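*Sorting Things Out, a reading page from the Jornbridge Children's Workshop. Updated Jul 19, 2023.*

# Is It Really Wicker? And Other Questions to Ask a Basket

A basket seems like a thing you don't need to ask questions about. It has a bottom, it has sides, and you throw your socks in it. But people say all sorts of things about baskets, especially people who sell them, and a good part of it is half true. This page goes through some of those claims and gives you ways to check.

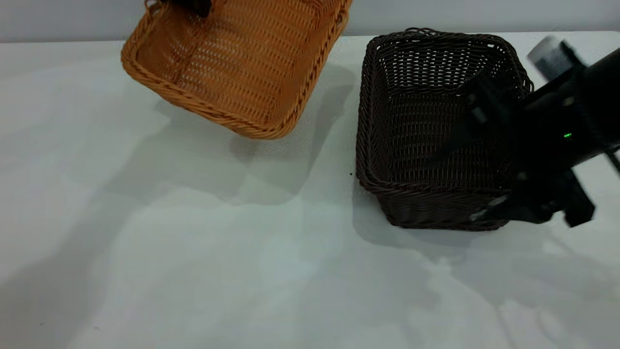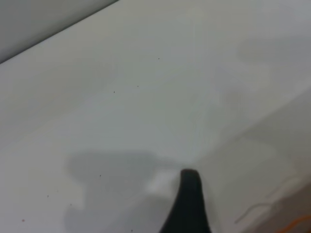

*First picture: a tan basket held up over a white tabletop, with a dark brown one resting on the table. Second picture: a pale surface, close up, with a soft-edged shadow on it.*

## Claim 1: "Wicker is a kind of plant"

Ask a few grown-ups what wicker is made from. Many of them will say, "Well, wicker." Don't let them off that easily.

No plant is called wicker. Wicker is a way of making things. You take long bendy strands and weave them over and under stiffer ones until you have a wall, a floor or a chair seat. The strands can be willow, which is a tree with thin flexible branches. They can be rattan, a climbing palm that grows in hot forests. They can be reeds, twisted paper or plastic. If it is woven in that way, people call it wicker.

So when a label says "genuine wicker," it has told you that the basket is woven. You could see that already. The label hasn't told you what the strands are.

Look at the dark brown basket in the first picture. It is woven like rattan, but its strands are a made material called synthetic rattan. That usually means plastic. There is nothing wrong with it. Plastic strands don't mind a damp bathroom, and they can be wiped. Just don't let anyone tell you that a basket grew in a forest when it came out of a machine as a long plastic noodle.

How about the tan one? It is a honey-orange color, the sort of color that makes people say "natural" right away. Be careful. Color is a weak clue. Willow can be dyed dark brown, and plastic can be made the color of caramel. From a picture, we aren't going to guess.

### How to check a basket at home

Get permission first if the basket isn't yours. Then try these.

- Look at one strand very closely. Plant strands usually have small differences: a fat bit, a thin bit, maybe a tiny bump. If every strand is exactly the same width all the way along, be suspicious.
- Find the end of a strand, often tucked in underneath. A cut piece of rattan cane looks a bit like a bundle of tiny straws. Plastic usually looks smooth, or it may be hollow.
- Smell it. Some new plant baskets smell like hay. This clue fades as the basket gets older, and a basket that held wet swimsuits will smell like wet swimsuits whatever it is made of.

You need more than one clue. Twisted paper is tricky and can fool all of these tests, so "I don't know yet" is a perfectly good result.

## Claim 2: "The thick edge is there to look nice"

Both baskets have a braided rim. On the tan one it looks like a rope running along the top. It does look nice. Is that the whole story?

Think about what would happen without it. The strands that stand up in the walls would just stop at the top, with their ends sticking into the air. The strands going around them could slide up and off. A rim keeps those ends together, and it makes the opening stiffer too. It is also the part most people grab when they pick a basket up.

You can test this with paper. Cut a sheet of construction paper into strips and weave a mat, over and under. Leave the edges alone and pick it up by one side. It will probably sag and start to slip. Now fold the ends over and tape them down all the way around, and pick it up again. You've made a rim. It isn't a very beautiful one, and it still does its job.

One warning about our own claim, to be fair. Some baskets have a metal wire hidden inside them that does much of the work, and the braid is wrapped over it. On those, "it's there to look nice" may be closer to right. Squeeze the rim gently and feel whether something hard is inside.

## Claim 3: "The holes let the air in"

You will see this on shop tags a lot. "Open weave for better airflow!" The brown basket has an open pattern, and light comes through the gaps in its far wall and makes a grid of small pale openings. If light can get through, air can too. So the tag is right, as far as it goes.

But does air get to your *stuff*? Try it. You need two washcloths, some water and a basket with holes.

1. Wet both washcloths and squeeze them out as hard as you can.
2. Lay one flat over the rim of the basket.
3. Ball the other one up and put it at the bottom.
4. Wait until the next day, then feel both.

We think the balled-up one will still be damp in the middle. You should check, and not take our word for it. A basket with holes doesn't help much when the thing inside is squashed into a lump. It helps more if things are loose.

Holes have another effect that tags leave out. Small things fall through them! Beads, puzzle pieces, the little shoes that belong to dolls. If you want to keep those in an open-weave basket, put a cloth in the bottom.

## Claim 4: "A shadow tells you the shape of a thing"

This claim isn't printed on a tag. It's one that almost everybody believes.

In the first picture there is a broad gray shadow under the tan basket. The basket is a rectangle with rounded corners, but the shadow is stretched across the table, with edges that are soft and seem to come in layers. Then look at the second picture. The shadow there is a lumpy blob. If somebody showed you only the blob, could you name what made it? We couldn't.

Why do shadows go soft? A small light makes a crisp shadow. A big light, or several lights, sends light from many places at once, and some of it sneaks in around the edges of the thing. That makes a blurry border which is partly lit and partly dark. The farther a thing is from the surface, the wider the blurry border gets.

So a shadow can tell you something useful, though it may not be the thing you expected. If an object's shadow is soft and has slid away from it, the object may be up off the table. If the shadow is dark and sharp and tucked in right against the object, the two are probably touching.

**Try it:** Hold a basket, or a colander from the kitchen, flat against a light-colored table under a ceiling lamp. Look at the edge of the shadow. Raise the basket slowly to 12 inches and watch. Do the little holes still show up as spots of light, or have they smeared together? Do it again with a flashlight as your only light. You may get quite a different answer, and you should be able to say why.

## Claim 5: "It holds 70 liters"

Suppose a tag says this about a big storage basket. A liter is a measure of how much space something takes up. We have two complaints.

The first is that you can't pour 70 liters of water into a basket full of holes, so somebody worked the number out with arithmetic. They may have measured the outside. A woven wall is thick, and the inside is always smaller than the outside.

The second is that you don't keep water in it anyway. You keep sweaters, or blocks, or a stuffed walrus. Those leave gaps between them. A basket that is "the right size" on paper can be full after one walrus.

Measure the inside yourself with a ruler: how long, how wide, how deep. Many baskets get narrower toward the bottom, so measure the length and width down there too. If they don't match the top, a plain length-times-width-times-depth sum using the top numbers will come out too big.

## Claim 6: "Two baskets the same size hold the same amount"

The tan basket and the brown one look much the same size. Does that settle it?

Not quite. Floors can be at different depths, walls can lean and rims can be fat or thin. If you have two baskets that look alike, here is a fair test. Pick one kind of thing, such as rolled-up socks. Fill the first basket level with the rim, then move all the socks to the second. Are there socks left over? Is there room to spare? Do it again from the start, going the other way, in case you packed more tightly the first time. People nearly always pack more tightly when they want a basket to win.

## Words from this page

**Wicker:** things made by weaving bendy strands, whatever the strands are.

**Rattan:** a climbing palm with long stems. The word is also used loosely for furniture that only looks like it.

**Synthetic:** made by people in a factory or lab, not grown.

**Lattice:** a crisscross pattern with gaps in it.

**Rim:** the top edge of a container.

If you try the sock test or the washcloth test and get a different result from ours, write down what you did and have another go. The next reading page is about drawers, and why they stick in March.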